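Category: Notebook / Screening Room
Last updated: Tue 26 May

Picking up where I left off before the weekend, because I still haven't got the sound right on the second reel and I'd like it written down somewhere before I lose the thread.

Sofia and I sat through the whole of "Girkberg" again last night with the lights off and the new speakers on. I'd forgotten how long the opening is! Almost 4 minutes of that man walking along the harbor wall before he says a word, and I love it more every time, though I know perfectly well that half of any audience will be looking for their coats. Sofia thinks the walk is the best acting in the film. I think the best acting is the scene in the pharmacy, where he has to ask for his mother's pills and can't remember her birthday, and we had a very happy argument over that which I won't go through again.

Now, the workshop part. The dialogue drops out on the left side starting at the pharmacy and stays thin until the ferry. I first blamed the cable, then the amplifier, and then (sorry, Aliki) the transfer itself. Swapped the cable: same. Swapped the channels at the amp, and the hole moved over to the right, so the amp is fine and it's on our file. Aliki made that file from the old print and says she had a perfectly good left channel when she listened on headphones, so something happened between her export and our copy. She's going to send it over again and I'll check it from the pharmacy on before I do anything else. Please nobody "fix" the current one in the meantime -- I'd like to keep it exactly as bad as it is so we can compare.

Subtitles. There are 275 lines in the second reel and I've now been through all of them. Mostly small things, a comma here and there, but 26 need to be retimed, nearly all in the dinner scene where everyone talks over everyone else. The grandmother's joke about the goat is the worst of it. By the time you've read the punch line the whole table has already finished laughing, and it makes the family look rather unhinged. I moved it up and it plays much better, though it does give the joke away a hair early. I'd take early over late. Aliki may feel differently and she's welcome to move it back.

One more thing about the film itself, while it's fresh. I had always taken the brother, Hamard, for the villain, and on this viewing I'm not so sure. He's rude, he borrows money, he's awful to the waiter, but he's the only one who goes back for the dog. The script never makes a speech about it. I'd like to get that into the program note if there's room, and there should be, if I can bring myself to cut my paragraph on the harbor wall. The note is limited to 400 words and I'm well over.

Still to do before the June showing: new file from Aliki, retimed lines pasted into her copy, program note trimmed, and somebody to decide whether we have an intermission. I vote yes. It's a long film and the chairs are what they are.

Sofia has the print back on its shelf and the log sheet filled in. 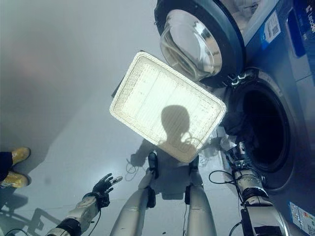
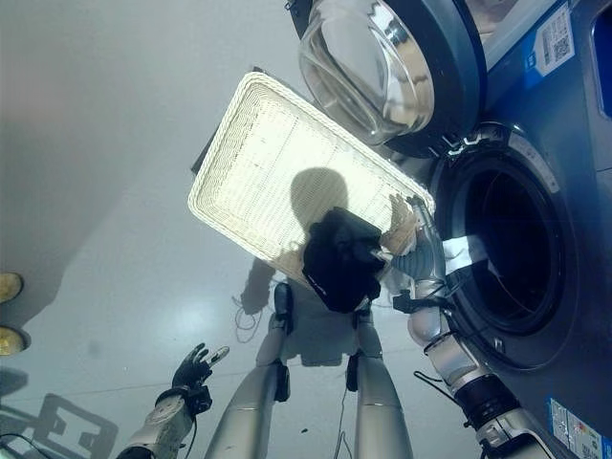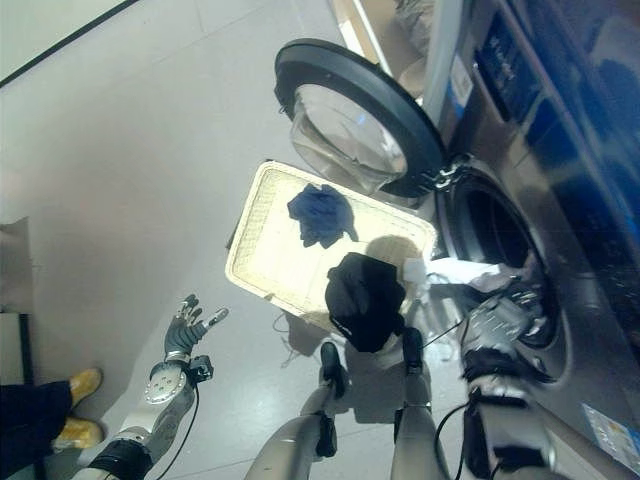
Woven basket and the front-loading washer.

Filed under: film notes, sound, subtitles
4 comments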